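Date: 2024-05-18
Subject: Re: [pluvetti-singers] Recording the Josteck piece: what did I say yes to?

Hi all,

Thank you for the flood of replies to my last message! I read every single one, some of them on my phone in the parking lot outside rehearsal. I'm pasting the original at the bottom for anyone who joined the list this month.

Quick catch-up. The spoken part is in. We recorded it in one long afternoon at Womow (the little studio over the hardware store, up the stairs that always smell like paint) and I did my verse 4 times before I stopped sounding like I was reading a bus schedule. The engineer kept the third one. I would have picked the last, but I've listened back since and okay, the third has the crack in my voice on "my grandmother's coat" and I guess that's the whole poem right there.

The choir part is a different story. We had the full group for one evening only, and the church on James Street was freezing. You can hear people shuffling their feet in the quiet section. I kind of love it? My sister says it sounds like mice.

Now for the things I still need from you lovely people.

1. Song order. I have the lullaby going first and the long spoken track closing, but two of you wrote to say it should be the other way around and now I can't stop thinking about it. If you have the rough mixes, please play them both ways in the car and tell me which one made you turn it up. 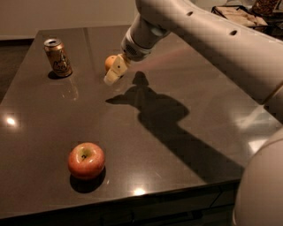

2. The booklet. We're printing 200 CDs, with a folded sheet inside. I want the words to every song in both languages, which means tiny type or cutting my thank-yous way down. If you sang on anything, send me your name exactly the way you want it spelled. I got one wrong on the February program and I still feel bad.

3. The release evening. We can have the church hall again, and it seats 40 if we leave the piano where it is. More if we push it against the wall, but then the tuner has to come back, and he isn't cheap. I'd like to do it in the round with just lamps on. Does anybody own floor lamps they'd trust me with?

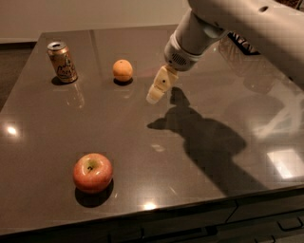
4. Food. Please, no sign-up sheet this time, we ended up with roughly nine bowls of hummus. Just write and tell me what you'd like to bring and I'll holler if there's a pile-up.

And one more small thing: somebody left a gray scarf at the studio. It's hanging on my coat rack. It's a very nice scarf and I'm getting attached, so speak up.

Big hugs, and drink your tea,
your slightly hoarse alto

Earlier I wrote:

> Hello singers and friends,
>
> So I've been asked to put our migration songs on an actual album,
> and I said yes before I thought about what that means. I've
> performed these pieces for years but I've never recorded them.
> Has anyone here done this with a small group? Did you record
> everybody together or one at a time? How did you keep it feeling
> like a room full of people?
>
> Also, I'm terrified of the spoken section. I can sing in front of
> anyone, but talking into a microphone makes me go stiff as a board.
> Any tricks are welcome, even silly ones.

This site uses cookies to remember your list settings. By continuing to browse the archive you accept our use of cookies. Accept | Manage preferences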